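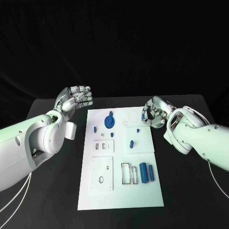
The kitting board on the bench at Plallidow, with both arms over it.

Progress report to the Sabbagh Fund
Workplace automation grant, second report
Prepared by Lovisa Sundqvist, 12th September

Dear Yu-na Ki,

Thank you again for your patience over the summer, and for the kind note you sent after our June report. It went up on the board in the canteen and stayed there for weeks. You asked for rather more this time on how the people on the floor are finding things, so I have let that part run on a bit.

Where the work has got to

As you will remember, the aim is to take over the dullest part of the kitting job, where small parts are laid out in their places before a tray goes on to assembly. We call the two-armed station Trimer, after the old hand press that used to stand in that corner, and the name has stuck.

Most of the summer went on the practice board. It has blue pegs, a round gear-like part and two blue cylinders of different thickness, along with white plates and some printed outlines for round and rectangular shapes. Urs Zürcher drew up the layout with the assembly team, who were firm with him about which shapes give them the most trouble by hand. The small pegs came top of that list, and I must say they are giving Trimer the most trouble too.

Since June we have made 680 practice runs, of which 81 had to be stopped by the person at the bench. Most of those stops were for a dropped peg or a grip that closed too early. Urs would like that figure a good deal lower before we go near live trays, and I agree with him. The cylinders are coming along nicely, the gear less so, and we have left the slotted plates until the autumn.

What it has changed for people

We have eight people trained to run the station, all of them from the kitting line. This was a promise we made at the start and I am very glad we kept it. Phong Ông was the first through the training and now teaches it himself, two mornings a week, with a good deal more patience than the manual has. He tells me that his wrists are better for the change of work, though he misses the chatter of the line and has asked whether the station could be moved nearer to it. We are looking at the cables and the floor plan now.

Not everybody is at ease, and I would rather you heard that from me. Two of our longest-serving kitters worry that the job will turn into watching and waiting, and they have a point – a slow run is a long time to stand with your hand near a stop button. Quentin Gaillard has been trying shorter turns at the bench, with ordinary kitting in between, and people seem to prefer it. Nobody's hours or pay have been altered, and there will be no change to either while the grant is running.

There has been a nice side to it as well. The parts lists, which had been in a sorry state for years, have been put right by the people who use them. Tastasness, our sister site, has asked to borrow them.

Money and time

We are within budget, apart from the wrist covers, which came in 400 pounds over the estimate. We have met that from our own repairs budget and are not asking for anything further. The timetable has slipped by three weeks, mostly through summer leave and a long wait for cables.

Before the next report

We plan to finish the work on the pegs, start on the plates, and then try a single live tray with Phong at the bench. Quentin will also hold a sit-down talk with each of the kitters, and with their leave I will send you a fair account of what they say, grumbles and all.

You would be very welcome to visit. Mornings are best, and if you let Quentin know beforehand he will see that there is a pass for you at the gate.

With warm regards,
Lovisa Sundqvist
Plallidow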